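The Reading Room Tables, Brorthorpe

The Economou Reading Room reopened in September after a full refurnishing. The gallery records the new tables, which replace desks in use for 40 years. The selection was overseen by Anastasia Tsoukalas, with advice from Fotis Sfakianakis on care and cleaning.

A pale tabletop was chosen to keep the room bright on winter afternoons.
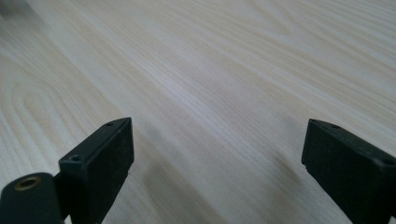

Readers are asked to use the felt mats provided and to keep drinks in the lobby – water included. The room seats 18 and opens at 10 a.m. Group bookings should be made through Sajib Pramanik at the enquiry desk.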